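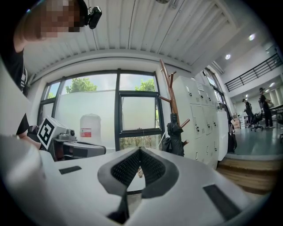
White hand-held gripper with its black fingers together.

Flotcombe Cricket League: Frequently Asked Questions

Registration

When does registration open?
Team registration opens in February and closes at the end of March. Individual players can be added to a roster until the end of June. After that, the roster is locked for the playoffs.

I don't have a team. Can I still play?
Yes. Fill out the free agent form and list what you do (bat, bowl, keep wicket, or a mix). Captains get the list every week until rosters lock. Most free agents hear from a team before the first round, but we can't guarantee a place.

How many players can a team register?
The limit is 22. Eleven play in each match, and one substitute may field. A substitute can't bat, bowl, or captain the side.

Can I play for two teams?
Not in the same division. You may play for one team in Division A and another in Division B if both captains agree in writing before your first match.

Is there a minimum age?
Players must be 16. Anyone under 18 needs a signed parent form and has to wear a helmet when batting, when keeping wicket up to the stumps, and when fielding close in.

Match format

How long are the matches?
Division A plays 40 overs a side. Division B plays 25. The midsummer cup is 20 overs a side in both divisions.

What time do matches start?
Division A starts at 10:30 a.m. and Division B at 1:00 p.m. The toss is held 20 minutes before the start. A team with fewer than seven players at the scheduled start loses the toss. If it still has fewer than seven 30 minutes later, it forfeits.

Where are the grounds?
There are two. The Cronin ground has the turf pitch and is used for Division A and all finals. The Skestoter ground has an artificial pitch. Metal spikes are not allowed at Skestoter, including for warmups.

Which ball is used?
Red leather in Division A, white leather in Division B and the cup. The home team supplies two new balls for each match. The umpires keep a box of used ones for replacements.

How many overs can one bowler bowl?
One fifth of the innings: eight overs in Division A, five in Division B, and four in the cup. If a match is shortened before it starts, the umpires will tell both captains the new limit at the toss.

Rain and shortened matches

Who decides if a match is called off?
Before the toss, the ground manager. After the toss, the umpires. Captains don't have a vote in either case.

How many overs make a result?
Each side must have had the chance to bat 15 overs in Division A, 10 in Division B, and 5 in the cup. Otherwise the match is a no-result and the points are split.

Are rained-out matches replayed?
Regular matches are not. Semifinals have one reserve date. If the reserve date is also lost, the team that finished higher in the table goes through.

Points and statistics

How are points awarded?
A win is worth 6 points. A tie or no-result is worth 3 to each team. There are no bonus points. Teams level on points are separated by number of wins, then net run rate, then the result between them.

The website has my runs wrong. How do I fix it?
Email the scoring desk with the match number and the correct figures. We check against the paper scorebook, so please don't send a screenshot from a phone app. Corrections are accepted for 14 days after the match.

What are the league records?
Most runs in one season is 637, set in Division A. The most runs in a single match, both innings combined, is 1231 across the old two-day format, which the league no longer plays. Cup matches are kept in a separate list.

Why does my career total look low?
Records before the league joined with the Atari Park league are incomplete. If you played there and have old scorebooks, we can add those matches once they've been checked.

Fees and equipment

What does it cost?
The team fee is $1021 for the season and covers ground use and umpires. It doesn't cover balls. Half is due at registration and the rest before the first match.

Can we get a refund if we drop out?
Before the schedule is published, you get everything back except the $50 registration charge. After that, there are no refunds.

Does the league lend equipment?
Both grounds have stumps, bails, and boundary markers. Helmets, pads, and gloves are up to you.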